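Vulstead泡沫类废弃物九月起单独收运

本报讯 Vulstead市政管理部门2024年3月19日公布家庭废弃物收运调整方案，泡沫类包装和泡沫制品将从混合可回收物中分出，单独收集、单独运输。方案先在河东片区执行，九月起扩大到全市。现行的纸张、玻璃、金属和厨余垃圾收运办法不变。

按照目前的做法，居民把泡沫箱、家电衬垫和塑料瓶、塑料盒一起放进黄色桶，由收运车统一送到Georgiev路分拣站。分拣站反映，泡沫体积大、分量轻，在车厢里占去不少位置，压缩后又容易碎成颗粒，混进纸张和塑料瓶里。碎颗粒一旦粘在湿纸上，这批纸往往只能降级处理。春季风大，装车时还有颗粒吹到路面和排水沟里，沿线住户多次投诉。

方案提到，去年冬季在河东片区的三条街道做过一次试收，参加的住户有751户，试收期为12周。试收期间，居民领取专用透明袋，把泡沫装袋后放在黄色桶旁边。最后一周仍在按要求装袋的住户为490户。其余住户里，有的家中没有产生泡沫，有的继续投进黄色桶，也有的搬走或者房屋空置。市政管理部门表示，试收结束后对投放时间和袋子规格都作了修改，原来的袋子太窄，电视机和冰箱的衬垫放不进去，很多人要先掰碎，地上掉得到处都是。

新的专用袋比试收时用的宽，袋口有抽绳。每户每季度可免费领取一卷，领取地点为各社区服务站和Georgiev路分拣站门口的窗口。领取时出示水费单或者租房合同即可，不用提前登记。领完的住户可以自己购买透明袋代替，黑色袋和不透明的购物袋不收。

收运由Neletti公司承担。该公司目前负责全市的玻璃和金属收运，这次新增两辆箱式车，专门跑泡沫线路。车辆每两周走一遍，具体日期印在各楼栋的收运表上，新表将在八月底之前投到信箱。没有收到新表的住户可以到社区服务站补领。收运车早上七点开始作业，居民可在前一天晚上八点以后把袋子放到指定位置。风力较大时，Neletti公司可以推迟一天收运，推迟通知会发在市政网站上，也会贴在社区公告栏。

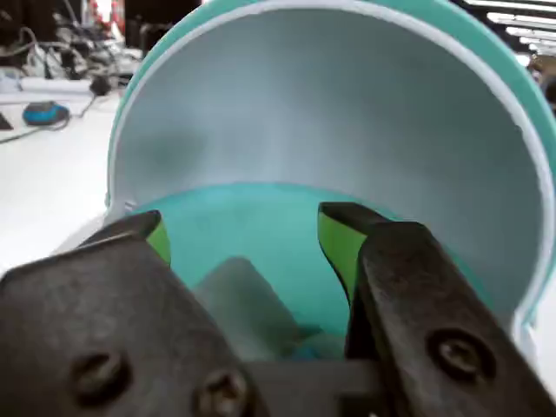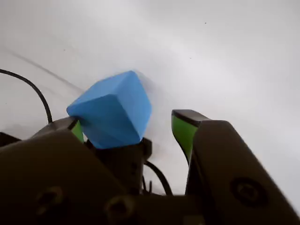 方案中改动最多的一部分是泡沫的分类口径。征求意见时，居民问得最多的是哪些泡沫能收，哪些不能收。定稿把泡沫分成硬质和软质两类，硬质的包括家电衬垫、保温箱和一掰就出颗粒的白色泡沫，软质的包括珍珠棉、拼图地垫和海绵状的填充块。两类都收，要分袋装。颜色不作为拒收的理由，试收时有住户以为只收白色的，把彩色的都扔进了其他垃圾；按照定稿，像第二张图里那样的浅蓝色泡沫方块，也是先看软硬，再装进对应的袋子，不用因为有颜色另外处理。泡沫上贴着的胶带和标签要撕掉，撕不干净的小块残胶可以留着。

沾有油污或者食物残渣的餐盒仍按其他垃圾投放，洗干净晾干以后可以放进硬质袋。装过鲜鱼和冷冻食品的保温箱，冲洗后倒掉积水再投。床垫、沙发垫和汽车座椅里的海绵属于大件垃圾，需要电话预约上门。建筑保温板和外墙泡沫板不在收运范围内，装修产生的这类材料由施工方自行送到Georgiev路分拣站，按重量收费。喷涂发泡胶的罐子属于有害垃圾，放到社区的红色箱子里。

商户的办法和居民不同。家电卖场、家具店和生鲜店产生的泡沫数量多，不使用专用袋，改用可折叠的网笼，由商户与Neletti公司签约，按笼计费。市内最大的家电连锁店Clerkov已经表示愿意从九月开始在店里设回收点，接收顾客退回的包装衬垫，不要求出示购物凭证，其他店铺售出的家电衬垫也收。Clerkov送货上门的车辆会顺便带走拆下的包装，顾客需要在下单时勾选这一项。规模较小的商户可以几家合用一个网笼，费用自行分摊，网笼只能放在后巷或者装卸区，不得占用人行道。

收来的泡沫先送到分拣站新建的压块车间。硬质泡沫经过破碎、加热压缩，做成密实的块料，出售给生产相框条和踢脚线的工厂；软质泡沫打包后送往外地，由专门的企业加工成地垫底层和包装填充料。压块车间去年动工，厂房已经封顶，设备正在安装，计划在六月试运行。车间紧邻居民区的一侧加装了隔声墙，作业时间限定在早上八点到下午六点，节假日不开机。环保部门要求车间安装废气处理装置，并在厂界设一个监测点，监测数据每月公布一次。

费用方面，居民的垃圾处理费今年不作调整。专用袋、新增车辆和压块车间的运行费用由市财政承担，块料销售收入归入废弃物处理专项账户。明年的收费标准将在年底前另行公布。有市民在意见征集中提出，泡沫用得少的家庭不应和其他家庭承担一样的费用，市政管理部门答复说，目前没有按量计费的条件，以后会结合收运数据再作研究。

对不按规定投放的情况，九月到年底为过渡期，只贴提示单，不罚款。提示单上会写明袋子没有收走的原因，例如软硬混装、袋口没有扎紧、里面混有其他垃圾。住户整理以后，可以在下一次收运时重新放出。过渡期结束后，同一住户多次违规，最高可处以100元罚款。分不清责任人的公共投放点不对住户罚款，由物业公司负责整理。租住房屋的，提示单贴给实际居住的人，房东不承担责任，合同另有约定的除外。

河东片区的居民不用等到九月。该片区从五月开始领袋，第一次收运安排在五月下半月，试收时发过旧袋子的三条街道可以继续用完旧袋。河东的黄色桶从那时起不再接收泡沫，桶盖上的贴纸会统一更换。河西和老城片区在九月之前仍按原办法投放。老城片区巷子窄，箱式车进不去，那里设固定投放点，一共六处，分别在菜市场北门、旧邮局旁、码头停车场、小学后门、消防站对面和城墙公园入口。投放点每天早上六点到晚上九点开放。

部分老城住户担心投放点离家太远，尤其是老年人拿着大件衬垫走路不方便。市政管理部门说，行动不便的住户可以向社区服务站申请上门收取，每月一次，不收费。申请表从七月开始发放，填写后当场登记，也可以由家人代办。

学校和幼儿园使用的泡沫教具、手工材料和旧地垫，可在学期末集中交由Neletti公司清运，由学校提前一周报数量。体育馆更换下来的防撞垫体积较大，需要拆掉外皮再送，金属扣件和拉链要取下来。医院和诊所的泡沫箱如果装过药品或者样本，不进入这套收运系统，仍按医疗废物的规定处理。

四月中旬，市政管理部门将在河东、河西和老城各办一场说明会，现场可以领取分类对照表。对照表有大字版，社区服务站也可以打印。咨询电话沿用现有的废弃物热线，接听时间为工作日上午九点到下午五点，方案全文可在市政网站的公告栏查阅。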